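We use cookies to remember your preferences and to see which pages people read. Accept all | Manage settings

Wanted: people who fold things

Gulano is looking for paid participants for a study of how ordinary adults handle ordinary cloth. We mean dish towels, napkins, pillowcases and the odd shirt. If you have ever been told you fold towels wrong, we would like to meet you. If you are the one who does the telling, we would like to meet you too, preferably in a different session.

The work is simple. You come to our rooms on the second floor of the Dimitrov building in Praltarholm, you stand at a table, and you fold what is put in front of you the way you would at home. Then you unfold it, rumple it up and do it again. There is no right answer and no prize for corners. We already have plenty of neat folding on record, nearly all of it done by people who knew they were being watched and were trying to impress someone. What we are short of is the Tuesday-night kind.

Stripes and plaids get a lot of table time. A plain towel will let you get away with almost anything, but a plaid one shows every place the cloth has pulled or slid, and some people can't leave it alone until the lines match. Others fold straight across the pattern and move on with their lives. Both are welcome.

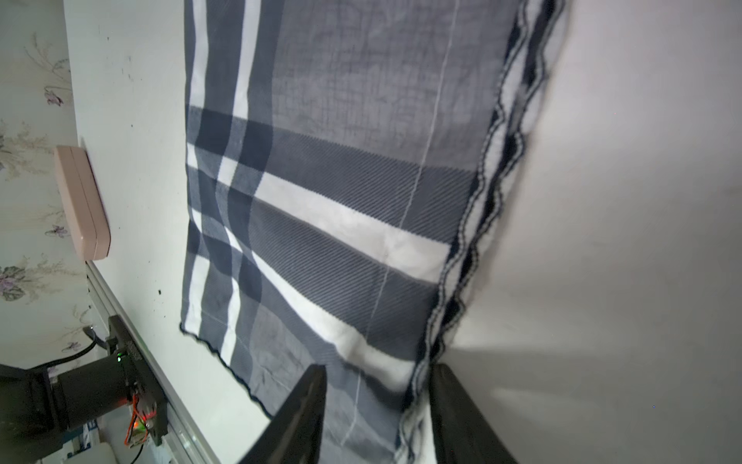 PRALTARHOLM, 19 April 2026 - Sign-up is now open for the spring round. A second round is planned for September, for anyone who would like to spend the summer thinking it over.

We need 100 people. You should be 18 or over, able to stand or sit at a table for an hour with breaks, and comfortable using both hands. If you use one hand, or fold in some way that involves your chin, please apply anyway and say so on the form. Left-handers are badly underrepresented in the first batch and will be treated with unseemly eagerness.

You do not need experience in laundry, retail or hotels. If you have it, tell us, and we will put you in the group with the fitted sheets. This is not a punishment, although past participants have asked.

Each person comes in for 6 sessions, spread over three weeks. You choose the times from the calendar, and evenings are available. Pay is $330 for the full set, sent within ten days of the last session. If you drop out partway, you are paid for the sessions you finished. We also cover bus fare. Parking is your own affair, and on market days it is a grim one.

The cloth is ours and is washed between participants with an unscented detergent. Please leave your rings and bracelets in the tray by the door - they snag on the looser weaves. Long sleeves are fine if they roll up. Coffee stays in the hallway, where it has a table of its own.

Your hands and the cloth will be recorded. Your face will not, and neither will your opinions on the right way to fold a napkin, so feel free to share them. Recordings are stored under a number, and you can ask us to delete yours at any time before the study closes.

To apply, fill in the Zelar form at the front desk or ask for a copy by mail, quoting reference 2796. It has two pages. The second asks how you fold a bath towel, and the space provided is small. Attach more paper if you must. Several people have.

We answer every application, usually within a week.

Gulano participant office, Dimitrov building, second floor, Praltarholm. Ring twice, the first one sticks.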